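Members' Board > Club Matters > Obituaries and Tributes

Tribute evening at the Dikura Hall

dikura_secretary
Members are advised that the tribute evening for our late club president will be held on Saturday at the Dikura Hall. Doors open at 6. The hall seats 174, and members will be admitted before the general public. The eulogy will be followed by readings. Requests to speak should be posted in this thread.

Orakzai61
I wish to record an objection to the seating arrangement. Our late president spoke at public meetings for most of his life and never once asked who held a card. His neighbors should not be kept waiting at the door.

tovoro_reader
I respectfully disagree. The club has 56 paid members, which leaves ample room for the public. The rule is the same one applied at the Faltum memorial, and no complaint was received then.
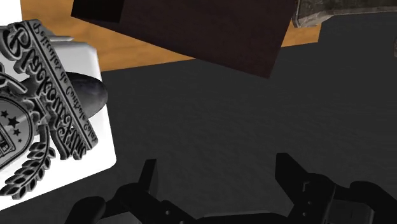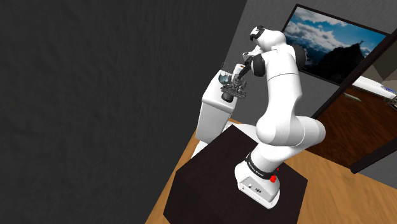 With regard to the readings, I would ask that the order be settled before the evening. At Faltum two speakers had chosen the same poem, and the second was obliged to sit down again. I would also ask for printed programs with a plain cover, in the dark charcoal gray seen in both pictures, with the name in white. Photographs of the deceased should be left to the family.

Orakzai61
The cover is acceptable to me. My objection to the seating stands.

dikura_secretary
The objection is noted. Front rows will be held for family, and all other seats will be open to members and public alike from 6. Readers should submit their titles here.

tovoro_reader
I do not support the change but will abide by it. Please put me down for the second reading.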